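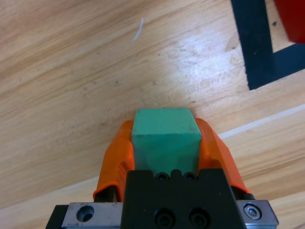

Good Habits at the Block Table: A Gallery

Welcome to the Virág room at Clenadard! This page gathers the working rules for our small block table, and we're so glad to finally have them in one place with pictures beside them. The blocks are plain colored cubes, the target is a square of black tape, and you would be amazed how much careful practice fits into a job that simple.

The rules started as six lines on a whiteboard and grew over one very busy September. Csenge Hegedűs typed them up, argued with most of us over the wording (thank you, Csenge!) and now keeps the current copy on the shelf by the door. If your copy says Tronduvo on the cover, it's the old one, so please swap it.

Before the first run

Clear the table of cups, pens and phones. Read the tape outline as the only drop zone, and if a strip is lifting, press it down or replace it before anything moves. Check the fingers for cracks and wipe them with a dry cloth. Then say "arms live" out loud and wait until everyone in the room has answered. Yes, even when there are just two of you!

Holding a block

We love a square grip. Both fingers should meet opposite sides of the cube, low down, close to the gripper body. A cube held by its corners counts as a missed pick in the log, even if it makes it all the way to the square. Record it and move on. 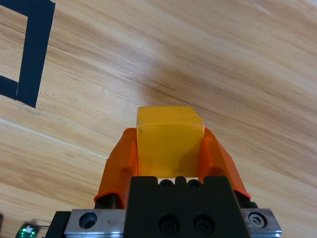
Yellow cube between the orange fingers, black tape outline behind it on the left.

Cables get their own rule, and it's a favorite of mine. Any wire near a moving wrist needs enough slack for the full turn and no more. Move the arm slowly through its whole range by hand-guiding it first, and watch the loops the entire way round. It takes a few minutes and it is oddly relaxing.

Two arms, one table

Sharing a table is where the rules really earn their keep. One arm has the square at a time. The other holds back, up off the wood, until the first has let go and risen clear. We call the handover on the talkback, using the same words every time: "square taken," "square free." No nicknames, no thumbs up.
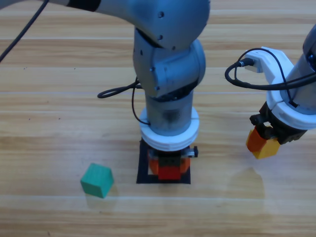 The center arm has a red block at the square, with the second arm off to the right and the green cube over on the left.

Hands stay behind the table edge whenever either arm is live. If a block ends up where you don't want it, stop both arms first, then reach. Both of them!

Keeping the log

Every run gets a line in Kinine, our run log: who was at the stop button, which block, which grip, and a word or two on anything odd. Run 236 has the longest note so far and is well worth reading if you're new. The shared sheet holds 400 lines, and when it fills up, start a fresh one and leave the old one in the folder.

Suggestions for the next version go on the clipboard under the shelf. Please sign them so Csenge can come and find you.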